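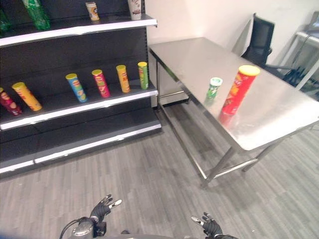
Posted in: Workshop Notes, Robots

Search this blog Search

I look after the shelf cell at Hindell, and most of what I do there is small maintenance. In September the humanoid started setting cans down crooked on the middle shelf, and it took me a while to sort out. I'm writing the steps down because I will have forgotten them by the next time.

The cell itself is simple. There is a shelf unit, a steel table, and a robot that moves chip cans between the two. We use chip cans because they are light, they are all close to the same shape, and a dropped one only costs us some crumbs. The controller is a Gomden and the stock software is Voveck's. I have no strong complaints about either.

1. Check the shelf before the robot

I lost most of a morning once by skipping this. People lean on the unit when they reload it and it creeps on the vinyl floor. I have tape marks down for the shelf feet and the table feet. This time the shelf had moved 2 centimeters at the end nearest the table, so I pushed it back and ran the job again. It got better but it wasn't fixed.

2. Clean the fingertips

Chip cans leave a film on everything that handles them. I wipe the white pads on the black gloves with a damp cloth, then a dry one, and look for splits along the edges. Don't use solvent. The Voveck manual allows it, but I tried it on an old pair and they went hard within the month. While I'm there I look at the cable at each wrist. It should have enough slack for a full turn and no more.

3. Redo the hand zero

Power the arms down, wait for the brakes to click, and bring them back up with the fingers open. Then run the finger homing from the Gomden panel, one hand at a time. It takes 39 seconds a hand. If you run both together it sometimes reports success on a hand it hasn't finished, and you find out later when a thumb closes early. I have reported this.

4. Set the grip height

The robot should hold a can near the top, below the lid. Too high and the fingers ride onto the plastic, which pops loose. Too low and the knuckles catch the neighboring cans. I step the arm through one pick at slow speed, with my thumb on the stop button, and watch where the fingers close. Some tilt as the can clears the rail is fine. The cans on either side should stay standing.

My old grip offset was 72 and it had been fine since spring. I brought it down to 50, saved it under a new name, and kept the old file in case.

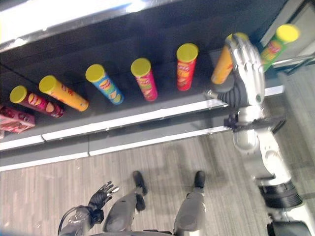
5. Run it with a full row

A single can on a bare shelf tells you very little. Fill the row, mix the colors, and let it work at normal speed for more than one pass. I also like to leave one can slightly out of line, as a shopper would.

After the offset change the cans went down straight. I put fresh tape on the floor and wrote the new number inside the cabinet door — the old one was still there in pencil, from before we moved the cell over from Štefanec.

Still to do: order spare pads, and find a better way to hold the shelf feet than tape.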